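Stosstead Workshop - Notebook, Finishing and Coatings
Entry of 25/11/2021 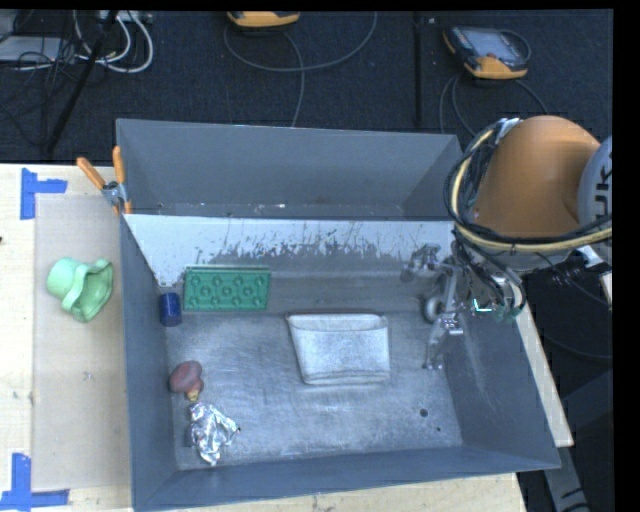

Vol. 2, p. 196

Subject: adhesion of the Grellometti primer on sanded maple panels, second series.

Present: A. Ambaye, C. Figueroa. B. Talebi joined for the afternoon readings.

The panels were cut from the board received in March and stored flat until this week. All were sanded to 100 grit along the grain and wiped with a dry cloth. No solvent was used on this occasion. Ms. Figueroa had noted in the first series that solvent wiping left the end grain darker, and it was agreed to remove that variable.

Primer was mixed by weight and strained once. The first coat was brushed on. It leveled well on the flat faces but pulled back from the edges on two panels, both from the same end of the board. Those panels have been marked E and kept in the series - they are not to be sanded back.

Drying was slower than the Prisex sheet suggests. The surface was still soft at the lunch check, and the second coat was held until Mr. Talebi was satisfied that a thumb left no mark. The heating in the east room was off until mid-morning, and the room log should be consulted before any comment is made to the supplier.

Tape pulls on the first-coat control panel: clean on the face, slight lifting at one corner. Mr. Ambaye considers the corner a brushing fault. Ms. Figueroa does not agree and asks that it be recorded.

Outstanding: order more tape. Return the borrowed scale to M. Soltani. Cross-cut test on the E panels once the second coat has cured.

Read and initialed: S. Safavi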